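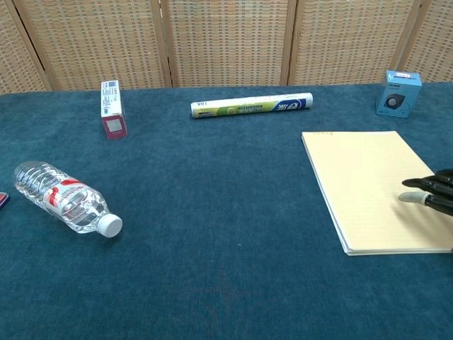

The clear-out table, Sunday, 4 p.m. Three of the holdouts, with the folding screen behind them.

1/ Everybody I follow is "doing the medicine cabinet" this month. Empty it, lay it all on a table, feel lighter. I've been rude about this in private, so I figured I should try it before being rude in public.

2/ The method comes from a newsletter called Pleresar. Rule one is that you never sort inside the cabinet. Everything has to come out and sit on a cloth in a plain color, "so that each object can be seen." I used the teal one. It has a texture like short carpet and it grabs every crumb.

3/ Rule two is a screen or a bare wall behind the table. Supposedly your eye wanders to the rest of the house and you lose focus. I own a woven folding screen that has been blocking a radiator for years, so fine. It's up. My eye wandered to the screen.

4/ I did notice it leans. Or the floor does. I spent a good ten minutes on that, which I doubt is what the newsletter had in mind by focus.

5/ Now the claim that got me going. Pleresar says the average household will "release" most of its cabinet in one sitting. No source. I wrote and asked where that came from and got a discount code for the storage bins.

6/ The bins are sold by an outfit called Brirnness. A set of 13, clear, with lids. I'm going to suggest that a person who has just thrown out most of a cabinet doesn't need 13 bins to hold the remainder.

7/ Anyway, the stuff. The easy part really was easy. Crusty tubes, a thermometer with no battery door, bandages that had given up being sticky. That took less time than leveling the screen did. You could do it standing at the cabinet with a bag in your hand and no cloth at all.

8/ What was left is the part these guides skip. Take the upright box toward the back left, white with the dark red band at the bottom. I couldn't have told you when I bought it. The print on the face is small and I had to go find my glasses to read it, and then I had to go find the other glasses.

9/ The guide's advice for a box like that is to hold it and ask if it belongs to the life you're living now. It's a box from a medicine cabinet. I would like to check the date and see what's inside. I don't need to have a relationship with it.

10/ Then the tube lying down at the back, white with the green and yellow band. Looks like the kind fizzy tablets come in. I have moved that tube from one apartment to another without once thinking about it.

11/ I stood it up first and it looked fussy, so I laid it down. See, now I'm arranging things. Twenty minutes in and I'm styling a tube. This is how they get you.

12/ The little light blue box on the right I've got nothing to say about. It's a little light blue box. Pleresar would want a paragraph.

13/ Some of you are already typing, so let me get to it. Tshepo Makhubela wrote back to my first complaint that the table is the whole point, because a shelf lets you ignore the back row. Okay. That's a fair argument and I don't have a good answer to it. I did find things in the back row.

14/ But you could get the same result by pulling the back row forward. I've asked several people who swear by this whether they have tried that. So far, no takers.

15/ Kgomotso Mtshali says she did hers in April and the cabinet is still tidy. I believe her. I also know Kgomotso, and her cabinet was tidy in March.

16/ Milan De Haan sent me a picture of his, with matching labels on everything. Beautiful. I asked him where the cough drops were and he had to look.

17/ There's a number going around too: people "save" 1580 dollars a year by not buying duplicates. On what? I went through everything I own in this category and found two duplicate boxes of bandages. At that rate I'd need to be buying bandages as a hobby.

18/ Somebody will say the savings are spread over the whole house. Then say that. Don't print it under a drawing of a medicine cabinet — people will read it the way I did.

19/ What I'd tell a friend, for free. Check dates a couple of times a year. Keep things in the box they came in so the date and the leaflet stay with them. Ask your pharmacy what it takes back before you put anything in the trash or down the sink, and do what they tell you. No cloth required.

20/ And don't do it at the table you eat at unless you plan to do it in one go. I broke for coffee, lost interest, and had to have supper on the couch.

21/ Edivaldo Paiva wants to know if I feel lighter. I feel like a person with a clean shelf and a cloth that needs a lint brush. I'd put it roughly level with having taken the recycling down.

22/ The screen I may leave up. It looks better there than it did by the radiator, and the radiator can finally do something for the room. Credit where it's due — that one came out of the newsletter, even if it came out sideways.

23/ Post two has 696 likes now, by far the most I've ever had, and most of the replies are asking where I bought the cloth. I don't remember. It's a cloth.

24/ Muting this until tomorrow. If you have a source for the "most of its cabinet" line, a real one with a page number, send it and I'll post it at the top.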